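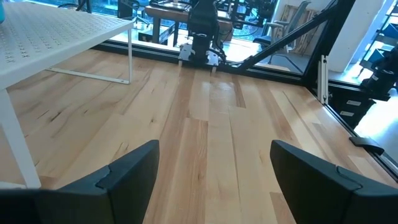 Montoya reissue on Flosell: is the second disc worth it?

Home Forums New Music Reissues Live Classifieds Search
Posted in January by tapehiss_ned
17 replies 12 shares

tapehiss_ned wrote:
So Flosell has finally put up the preorder for the first Montoya album. Two LPs, 300 copies on the grey vinyl, and a black version for those of us who were asleep at 9 a.m. when it went live. Disc one is the record as we know it. Disc two is demos, a radio session, and both sides of the Nodix single, which I have never seen for sale at a price I could explain to another adult.

The catch is that you can't buy disc one without disc two. I already own the album twice. Do I need four versions of "Parking Level C," one of which is listed as "rough idea"?

gutterball wrote:
You need all four. The rough idea is the good one. They played it that way at the Griretti the winter before the album came out, slow, with no drums until the last minute, and then some producer got hold of it and gave it a handclap.

oldmilk wrote:
The handclap is the best thing on the record.

gutterball wrote:
I'm going to pretend I didn't read that.

paperroute88 wrote:
Ordered the black one. My complaint is the sequencing. The Nodix single has been split up, with the A side opening disc two and the B side closing it, and six demos in between. If you wanted to hear the single as a single you have to get up twice. I realize getting up is part of the vinyl experience, but I'm over forty and I'd like some notice.

tapehiss_ned wrote:
Is it the same mix as the original 7-inch? The Flosell page just says "from the best available sources," and I have been burned by that phrase before. The best available source for the last one of these I bought was clearly somebody's car stereo.

flangeworth wrote:
The label answered this under their own announcement. Tapes for the album and the demos, but the single comes off a clean copy of the 7-inch because Nodix lost the masters when they moved. I don't mind that. The original was cut so hot that it sounds like it's being played in the next apartment by someone who hates you, and a bit of care in the transfer can only help.

What I do mind is the radio session. I taped it when it went out, and there were five songs. The track list has four.

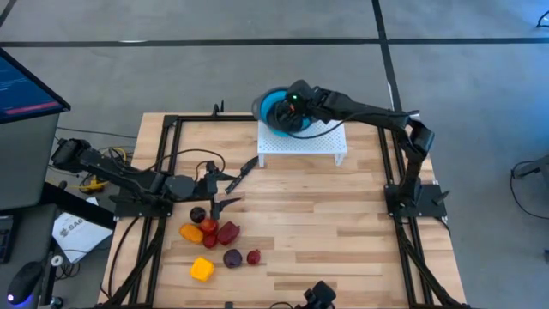 The missing one is the cover they ended on, the long one, where the organ goes out of tune halfway through and they decide that's how the song goes now. I assume it's a rights problem. It's always a rights problem, or else the side ran too long, and the side they've put it on is only 17 minutes, so draw your own conclusions. I still have the cassette, and before anyone asks, it has a traffic report over the last chorus.

gutterball wrote:
I was about to ask. I'd take it with the traffic report.

mezzanine_kid wrote:
Unpopular opinion from someone who wasn't there: this is a good EP that has been stretched into a legend. I found Montoya two years ago off a mix a coworker made me. I like the first side a lot. I don't believe there are twelve sides' worth of interest in the demos, and I think if they'd stayed together and made a boring third album you'd all be selling your copies to fund something else.

oldmilk wrote:
They did make a boring third album. It came out under the guitarist's solo name and I bought two.

gutterball wrote:
mezzanine_kid, "wasn't there" is carrying a lot of weight in that post. The records never got how loud they were. At the Griretti they had that tiny stage with the pole in the middle, so half the crowd only ever saw half the band, and it was still the best night out in town for one entire winter.

mezzanine_kid wrote:
Sure, but Flosell isn't pressing the pole. I can only go by what's on the record. "You had to be there" is a fine reason for you to buy it and no help at all to me.

paperroute88 wrote:
He's got you, gutterball. I was at those shows too and mostly I remember the coat check line. Good band. I'd put the album in my top 12 from that whole stretch, which is high praise given how many people in this town owned a delay pedal.

flangeworth wrote:
Does anyone know if the download comes with it? The page says "includes digital" on the grey and says nothing on the black. If they're holding back files from people who got the second-best color, that's a new one on me.

tapehiss_ned wrote:
I emailed them. Both versions get it, somebody forgot to paste the line in. They also told me the digital will go on sale by itself in the spring, with the demos sold separately, so mezzanine_kid can have the first side and be left in peace.

mezzanine_kid wrote:
Thank you. I'll probably end up buying the demos too. Don't tell gutterball.

gutterball wrote:
Get "rough idea" first. Headphones, lights off.

oldmilk wrote:
Then play the album version straight after and wait for the handclap.

flangeworth wrote:
For anybody ordering outside the US, check the shipping before you get attached. A friend in Canada was quoted more for postage than for the records. He's having it sent to me, so I'll be storing a sealed copy of an album I already own next to my own sealed copy of an album I already own.

paperroute88 wrote:
Any word on a show? Seems odd to do all this and not book one night somewhere.

gutterball wrote:
The Griretti is a mattress store now. I've been in. The pole is still there — they've hung a price list on it.

tapehiss_ned wrote:
OK, I caved. Black vinyl, both discs, roughly what I spent on groceries last week. If the rough idea turns out to be forty seconds of someone tuning up, I'm mailing it to gutterball, and he can pay the postage.

Share Print Report Next thread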